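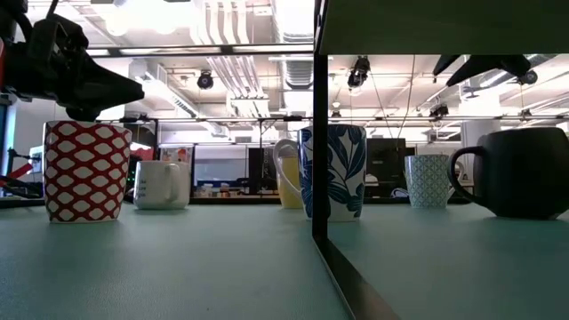 Shared mugs replace paper cups at Illum building

The people who work in the Illum building in Bedley have stopped buying paper cups. Since June, everyone on the ground floor drinks from a shared collection of mugs, and visitors are asked to do the same.

The change was proposed by Wilfredo Soriano, who orders the supplies for the building. When he was checking the invoices in spring he found that the ground floor had used 803 paper cups in one quarter. The floor has few permanent desks, and many of the cups were thrown away after one coffee.

"I did not want to write another notice about waste," said Mr Soriano. "We had a lot of these notices already and people walk past them. I thought it is easier if the paper cups are simply not there any more."

He asked his colleagues to bring from home one mug which they could live without. The answer was better than he expected, and the mugs which arrived have very little in common. There is a tall one with a bold red and white lattice, another tall one in white with dark blue leaves, and a large charcoal-grey one with a round body. Among the smaller ones is a white mug with a fine geometric pattern in teal. A pale yellow mug with a white handle is also in use.

It was discussed for a short time whether to buy a matching set instead. Elikem Ansah, who works on the ground floor 2 days a week, was against it. According to her, people who share a kitchen lose track of identical mugs very quickly, and then each person takes a new one from the cupboard every time. "If you have the red one in the morning, you remember in the afternoon that you had the red one," she said.

The mugs have their place on a light wooden board, where they stand in rows. The board can be carried to the sink and back in one go, but Mr Soriano recommends to use both hands and to ask someone to open the door.

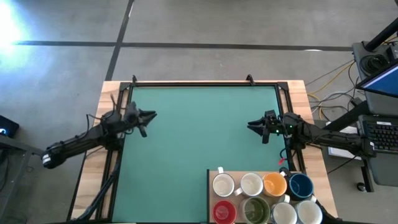
The light wooden board with its two rows of four mugs.

Not everybody was happy at the beginning. Derek Parsons, whose office is at the end of the corridor, had used paper cups for many years and liked to take his tea outside with him. He now borrows the charcoal-grey mug, which he says holds enough for a whole meeting. He would still like to see lids, and this request has been passed on to Mr Soriano.

There was also the question of washing up. In the first week the mugs were left at the sink until the evening, and one person usually found all of them there. The ground floor then agreed on a simple rule – the mug is washed by the person who drank from it, and it goes back to the board before 6 p.m. Mugs which are still at the sink at 7 p.m. are washed by whoever locks up, and the owner of the forgotten mug brings biscuits the next day. So far the biscuits have come three times, twice from the same person, who asked that his name is not printed.

Kojo Agbenyega from the first floor has followed the experiment with interest. His floor still uses paper cups, but the stock in the cupboard is low and he has not ordered more. He plans to start a second collection as soon as enough colleagues have brought something. The first floor has no board yet, and he is looking for a piece of wood of suitable size. Anyone who has one at home can leave it at the reception with his name on it.

Donated mugs are also welcome on the ground floor, especially small ones. Mr Soriano asks for mugs with a handle and without chips in the rim, and prefers that very valuable or sentimental ones stay at home, as breakages cannot be paid for. Glasses and travel cups are not part of the collection and should be kept in people's own cupboards.

A limited number of paper cups will be kept for larger events in the building. The key to this cupboard is with Mr Soriano, who can be found on the ground floor most mornings.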